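Fasting labs at Branville Clinic: is 12 hours a real rule or a suggestion
Forum: Everyday Health > Tests and Results
18 replies

mossy_kettle wrote:
Got a cholesterol panel and glucose ordered for next week. The sheet from the clinic says fast 12 hours. The text reminder says 8 to 10. The recording when you call says "follow the instructions provided by your doctor," and my doctor provided the sheet and the text. Which one do I believe?

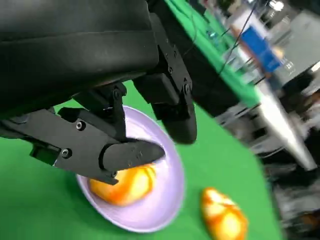 dunmore77 replied:
Go with the sheet. If you fast 12 you've also fasted 8, so everybody's happy except you.

mossy_kettle replied:
My slot is 10:40 in the morning. I get up at 5. You see the problem.

parsnip_lane replied:
Mine was a standard lipid panel in March and they didn't have me fast at all. A lot of places have dropped it for routine cholesterol. Glucose is another story, you do have to fast for that one if they want a fasting number. Call and ask if it's a fasting glucose or an A1c. A1c doesn't care about your breakfast.

dunmore77 replied:
Calling Branville. Good luck. I've had shorter marriages.

tallow_and_rye replied:
Is black coffee ok? Asking as a person who will be doing it either way.

parsnip_lane replied:
Water only. Coffee can nudge glucose in some people, and it makes you pee, so you show up dried out and they poke you three times looking for a vein.

greyling replied:
I drank black coffee before every draw for years and my numbers were fine.

parsnip_lane replied:
Fine compared to what? You never did one without it.

greyling replied:
Compared to the little column on the right that says "normal."

parsnip_lane replied:
I'll give you that. Still water only, it says so on the sheet.

hollis_b replied:
Had mine done at the Farkas lab across from the post office. They open at 6:30, walk in, out before 7. Clinic will send the order over if you ask at the desk. Bring a granola bar for the car. I once decided I could make it home first and had to sit down in a pharmacy next to the foot cream.

mossy_kettle replied:
Didn't know you could move the order. Does insurance treat it the same?

hollis_b replied:
Mine did. Yours might not.

dunmore77 replied:
Mine did not. Bill for $145, for a panel I'd had at the clinic for zero the year before. Turned out Farkas was in network for my plan's other version, the one I would have picked if I'd been told this was a personality test. Get the billing codes from the clinic and read them to your insurance before you go anywhere.

tallow_and_rye replied:
You could appeal that.

dunmore77 replied:
I did appeal it. They sent me a survey.

greyling replied:
Going back to the first question, don't overshoot either. I figured if 12 was good then 17 was extra credit and my glucose came back a little odd. Doctor had me redo it. Nothing fried or boozy the night before, normal dinner, then stop.

quillback replied:
Whatever you do, don't open the results on your phone before the doctor has looked. My triglycerides popped up as 519 at eleven at night with a red flag beside it and I had written most of a will by midnight. I'd eaten half a sheet cake that afternoon and forgotten the test was supposed to be fasting. The repeat was a lot lower, still not great, and I'm on a diet now where cheese is a rumor.

parsnip_lane replied:
I disagree, I think people should look at their own results. It's your blood. Just don't look at eleven at night.

quillback replied:
That's when they post them.

mossy_kettle replied:
Update. I got through to Branville after 40 minutes. It's a lipid panel plus fasting glucose, and the nurse said 8 hours is plenty, 12 is "the old sheet." I asked if they were going to change the sheet. She said they have a lot of them left.

Moved my slot to 7:15. Also asked about my morning pills and she said take them as usual with water, but that was for my pills, so ask about yours.

tallow_and_rye replied:
Did you ask about the coffee

mossy_kettle replied:
Water only.

greyling replied:
Well, she would say that.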